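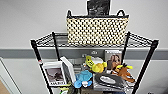

*The wire shelving at Landeg, with the checked basket up top and the soft toys on the lower shelf.*

24/01/2021

I've wanted to get inside the Landeg workshop ever since I heard they let visitors swap grippers themselves, and I finally got my afternoon. It was a terrific day out! These are my notes, typed up from a page and a half of bad handwriting, so forgive the order.

Landeg is two rooms and a kitchen behind a tile showroom. The front room is all benches and cable. The back room is where the arms get tried out on household things, and I liked it straight away because the targets are the sort of stuff I've got in my own spare room. There's a black wire shelving unit with a big black-and-cream basket on the top shelf, and underneath it a proper jumble: a framed black-and-white photo with a wide white border, a light blue plush toy (turtle, I'd say), a yellow duck or chick, and a brown moose with bright yellow antlers. I've seen plenty of demos with neat coloured blocks. A crowded shelf is a much harder ask.

**The grippers**

Three were out for the day. The Zilcombe is a plain two-finger parallel job with rubber pads. The Fekico has three soft fingers that curl when you give them air. The third is Skudov's suction cup on a short sprung stem, which I'd only seen in a catalogue.

We began with the soft toys, and I was sure the Fekico would walk it. It did very well on the turtle. The fingers folded round the body and up it came on the first go. The moose gave it more trouble. One finger kept finding the antlers and pushing the whole toy sideways, and when we came in from the other end it hooked a wire of the shelf and had to be backed out by hand. The Zilcombe, which I'd written off as the boring one, pinched the moose by the middle and lifted it clean away. We did that again and again and it dropped it once. I was grinning like a kid.

Suction on plush is hopeless, as you'd expect, but on a framed picture it was lovely to watch. You do need to come in square. The picture leans back a little, and with the wrist set dead level the cup hissed and let go every time. Somebody tipped the wrist by 5 degrees and it held.

Then the basket, by its loop handles. I had a go at driving for this one! The Zilcombe got a finger through the left handle after a lot of fiddling on my part and dragged the basket a fair way along the shelf. I wouldn't call it a lift. The arm is rated for 670 grams with that gripper fitted and I suspect the basket was over it.

**The cameras**

They run one camera up high looking down and a second on the wrist. From the high one you see the top shelf beautifully and you still get a decent look at what's below it, but things at the back of the lower shelf are half hidden behind the toys. The wrist camera sorts that out once you're close, though by then the gripper is taking up a good part of the view. Switching between the two took me a while to get used to. I kept steering left when I meant right.

The wire mesh is a nuisance for the depth camera as well. On screen the shelf came and went in patches, solid one second and full of holes the next. They've tried laying cardboard over it, and it helps, but they'd like to get it working on bare wire and I'm with them there.

**The controller**

Two to choose from, a hand-held pad and a small jointed arm that you move and the big arm copies. I was hopeless on the pad. The copy arm felt natural inside five minutes, and my pick-ups got a lot gentler. It does wear out your shoulder, so take breaks.

The log on the wall screen said 2754 tries since they set up the shelf, and 563 of those were with the Fekico. I asked which gripper they'd keep if they could only have one and got a different reply from each person in the room, followed by quite a loud discussion over the biscuits.

My own pick is the Zilcombe with softer pads. Next visitors' day is in April and they're hoping to have a quick-change plate fitted by then, as swapping grippers at the moment means four small screws and a lot of looking under the bench. Parking is round the back, past the tile skips. Bring a jumper, the back room is cold.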